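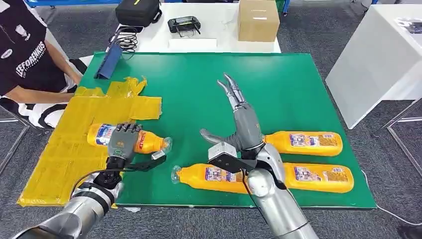
Notes on Covering a Work Table

The maintenance of a work surface is a modest subject, and it has received little attention on this blog until now. A reader, Gadisa Kahsay, wrote in October to ask how I lay tape over a cutting or work mat, and whether the practice is worth the trouble. The following is offered in reply.

My own table carries a green mat, which I bought from the Furnport outlet when the previous one had hardened and begun to curl. A mat of this size is an expense, and most of the wear falls in one place. In my case it is the left side, where bottles are set down, opened and refilled. I therefore cover that side with translucent yellow tape and leave the remainder bare.

The tape is laid in strips, each overlapping the last. A narrow overlap will lift within weeks. A wide one produces a ridge on which a bottle laid on its side will rock. I have settled on a finger's width. The strips should be pressed from the middle outward with a folded cloth. Some air will remain beneath them, and I no longer pursue every bubble with a pin, as I did in the first year. The pinholes admitted liquid, and the liquid did more harm than the air.

Corners are the weak point. The upper right corner of a taped patch is the one my sleeve crosses most often, and tape that has bunched there should be cut away with a blade held nearly flat and replaced with a short piece. I admit that this is frequently postponed.

As to color, Mr. Kahsay asked whether clear tape would be preferable. It is a matter of taste. Yellow shows plainly where the covered area ends – an advantage in the evening, when the light at my table is poor. Against a green mat the shade shifts a little at the seams, and I have grown rather fond of it.

Plastic bottles present a separate question. Those with a rounded base travel when laid down, and I recommend keeping a hand on them or standing them upright. Caps should be closed before a bottle is turned on its side, including a bottle believed to be empty. Labels ought to be left in place for as long as they remain legible.

Lachlan Innes, with whom I shared a workroom at Samarcombe, preferred to replace his mat outright every spring and considered tape untidy. His tables were certainly handsome. My present mat has been in use for 14 months, and the tape has been renewed twice in that period.

Correspondence on the removal of old adhesive is welcome. I have tried warm water and dish soap with fair results, and would be glad to hear of anything quicker.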